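Diltascombe Early Years Trust
Progress report to the Stodeck Fund
Reporting period ending June 2024

1. Purpose of the grant

The grant supports the lending of play materials to home day care providers in the Calalier and Voyle districts. It covers purchase of stock, storage, cleaning, delivery, and the cost of the lending catalog. Staff salaries are met from other sources and are not reported here.

2. Lending activity

The service recorded 1,054 loans in the period. A loan is one catalog entry borrowed by one provider, whatever the number of pieces in it. Renewals are not counted as new loans. Pretend kitchen sets were the most requested category, followed by construction sets and large floor puzzles. Demand for musical items fell after the spring and has not recovered. Providers in Voyle borrow less often than those in Calalier but keep items longer, and this is consistent with the distance to the collection point.

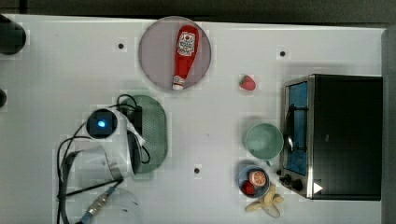
The standard loan period is 6 weeks. Most late returns came from providers whose loan ended during a school vacation. The reminder notice now goes out before the vacation begins, and the number of late items has dropped. No fines are charged. Two providers with repeated late returns have been moved to delivery only, with pickup arranged by us.

3. Condition and replacement of stock

All returned items are checked against the catalog sheet before they go back on the shelf. The sheet lists each piece, its main color, and the date of purchase. Missing small pieces remain the main cause of withdrawal. Sets with a missing piece are held for one loan cycle in case the piece comes back with a later return, then either made up from spares or broken down for parts.

Cleaning costs were over budget in the first part of the period. The overspend came from fabric items, which take longer to dry and cannot be returned to the shelf on the same day. Hard plastic items are washed in batches and caused no delay. We propose to buy fewer fabric items in the next round and to keep the present ones until they wear out.
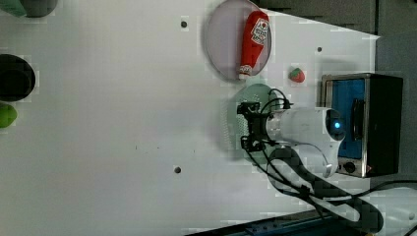

Storage is adequate at Diltascombe but tight at Voyle. The Voyle room has a low ceiling and the upper shelves cannot take the larger bins. Floor puzzles have been moved to Diltascombe and are sent out on request - this adds a delivery run but frees the lower shelves for the categories that move fastest.

4. Catalog

The printed catalog was replaced with an online list at the start of the period. Providers without a reliable connection still receive a paper copy. Search by age range works as intended. Search by theme does not, as the theme labels were entered differently at the two sites. Correction of the labels is in progress and will be finished by August.

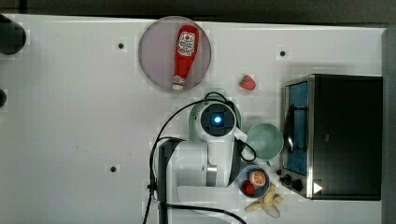
Page 2

5. Spending

Spending on stock and delivery is within the approved amounts. The cleaning line is overspent for the reason given in section 3. We request approval to move the unspent printing money to cleaning. The total of the grant is not affected.

6. Next period

Planned work consists of the label correction, a stock count at both sites, and new shelving at Voyle. Applications from 8 further providers are on file and will be taken up once the stock count is complete. A revised delivery schedule will be sent to the Fund with the next report.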